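### 3.2 Table surface, phone and charging hardware

The tabletop used for the main part of the study has a brown wood-grain pattern with streaks that run along its length. It was selected from the Godero finish range after a short comparison in February, in which plain gray, plain white and streaked brown tops were ranked by how easily a dark cable could be followed across them. The brown top ranked last. It was kept for that reason, and also because it is close to what people buy: Rácz and Fukuda report from their showroom interviews in Rulldale that medium brown was the finish most often asked for in home desks and hall tables.

The difficulty of the surface depends on direction. A cable lying across the streaks interrupts them and can be found quickly. A cable lying along the streaks competes with lines of similar width, and the eye tends to lose it where a dark streak runs alongside. Knots add a second kind of error, as an oval mark in the grain is easily read as a small loop. Neither effect was noted on the plain tops. We therefore treat cable direction as a property of the layout and record it with every trial, using the coarse labels *along*, *across* and *mixed*. The label *mixed* covers any cable that changes direction enough to be drawn as a curve on the recording sheet.

The phone was chosen to be the one bright object in the working area. Its display was set to stay on with a light demonstration wallpaper carrying the model name near the lower edge. A dark phone on a brown table is a harder case and is discussed in Section 5. With the display on, the outline of the device can be judged from the border between the lit area and the thin dark bezel, and the printed name gives the orientation even when the phone is turned or lifted. 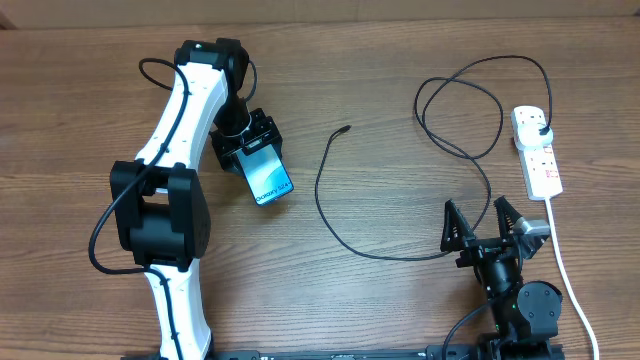

Orientation matters more than was assumed in the first plan. The charging port is at the short end nearest the printed name, so a person who can read the name already knows where the connector has to go. In the pilot, people who picked the phone up at a slant often turned it upright before reaching for the cable. That turn was first logged as hesitation. After discussion with B. Štefanec it was reclassified as part of plugging in, and the pilot sheets were recoded accordingly.

Room lighting was set to 510 lux at the table surface with the phone removed. The overhead lights produce a soft sheen on the wood, and a cable crossing the sheen stands out more than the same cable a hand's width away. We did not try to remove this effect. Matt tops are sold, but they mark easily and were described as unpleasant to the touch by several of the people interviewed in Rulldale. The blinds were kept closed during trials, and sessions were held after 4 p.m. in the hope of reducing daylight leaking in at the sides.

### 3.3 Layouts

A layout is a fixed starting arrangement of phone, cable and, where used, power strip. Three terms are used in the rest of the paper. The *near end* of a cable is the end that goes into the phone. The *far end* goes to the supply. The *slack* is whatever lies between them that is longer than the straight path. Slack is the main subject of the study, as it is what people complain about and what most cable accessories claim to remove.

In the connected layouts the near end is already in the port and the phone lies flat, face up. The power strip is placed on the tabletop to one side. Placing the strip on the table is common in small homes, where the wall socket is behind the furniture, and it has the practical merit that both ends of the charging path can be inspected from one position. It has the drawback that a white strip is itself a strong visual feature, and a tangle next to it may be rated as neater or messier than the same tangle elsewhere. Lukáč has suggested a brown strip as a control. We could not obtain one with the same body.

Cable color was held at black. White cable was tried and dropped: it was easy to follow on the brown top in every direction, so the ratings bunched at the favorable end of the scale. Cable thickness was not controlled beyond using ordinary charging leads, and the leads were allowed to keep whatever bend they had taken on in storage. A lead that has been wound tightly does not lie flat on the first attempt - it springs back into a loop, and the loop is then part of the layout.
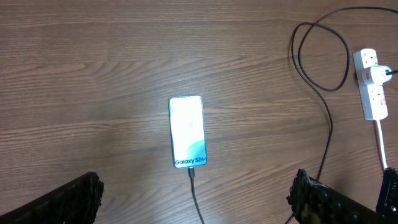
Loose loops were recorded by hand on a printed outline of the table. A loop was counted as loose if a pencil could be passed through it without moving the cable. This rule is crude, but it separated the cases that people described as "just lying there" from those they described as "knotted", and two coders working apart rarely disagreed. Where they did, the layout was discussed with T. Rácz and the coding settled before any rating data were opened.

The phone-only layouts serve as the baseline. They contain the same phone, in the same display state, with its charging port free. Raters were asked the same questions as for the other layouts, including how tidy the surface looked and how soon they would want to put something away. The baseline ratings are needed to separate dislike of cables from dislike of any object left out on a table. The phone position was marked on the recording sheet only, as marks on the wood would have been seen by the raters. Figure 3 gives a connected layout.

**Figure 3.** Connected condition. The phone lies face up on the wood-grain tabletop with its screen lit.

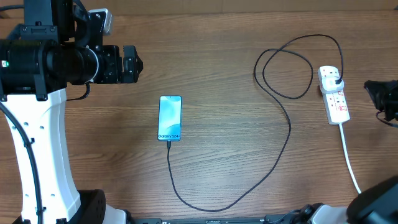 ### 3.4 Cable-only layouts

The remaining layouts contain a black cable lying on the table. They were added late, at the suggestion of Y. Fukuda, who had noticed that people in the showroom described a forgotten charging lead with more irritation than a phone and lead together. A connected lead has an evident use. A lead by itself is closer to litter, although it occupies the same surface.

For these layouts the lead was held at one end, lowered until it touched the wood and released. It was not straightened afterward. Each resulting shape was kept for the whole session and sketched before the table was cleared. Shapes in which the lead ran off the edge of the table were discarded and repeated. The surface behind the table was not matched to the tabletop, and brown sheet material close to the wood in tone makes the far edge of the table less distinct than a pale wall does. Raters were told to judge the tabletop only.
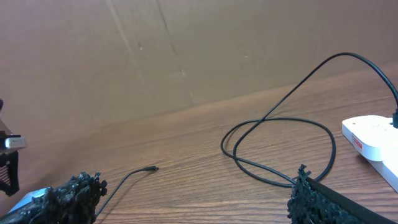

*Domestic Surfaces Group, Department of Furniture and Interior Products, Odska*

### 3.5 Raters and procedure

Ratings were given by 20 adults recruited through a notice at the Murín furniture store. All reported charging a phone at home on a table, shelf or desk at least once a day. People who worked in interior design or furniture sales were excluded. Normal or corrected vision was required, and color vision was not tested.

Each rater stood at the long side of the table and viewed one layout at a time. A folding screen hid the surface while the next layout was set. Raters first traced the path of any cable in the air with a finger, without touching it, and named the point where they were least sure of it. They then gave a tidiness rating and answered the question about putting things away. Tracing came before rating in all sessions. The reverse order was used in the pilot and led raters to revise their score once they had found a loop they had missed.

Sessions lasted up to one hour, including a break. Layout order was shuffled separately for each rater, with the constraint that connected layouts did not follow one another directly. The pilot data are not pooled with the main data, and the three pilot raters did not return for the main sessions.

Comments made while tracing were written down as spoken and sorted by K. Lukáč and B. Tichý into remarks on the cable, remarks on the surface and remarks on other objects. Remarks on the surface were more frequent than the recording sheet had allowed for, and a separate column was added after the first session. For that session the remarks were recovered from the margin notes. Remarks on the brightness of the phone were placed with the other objects, except where the rater linked them to glare on the wood, in which case they were entered in both columns.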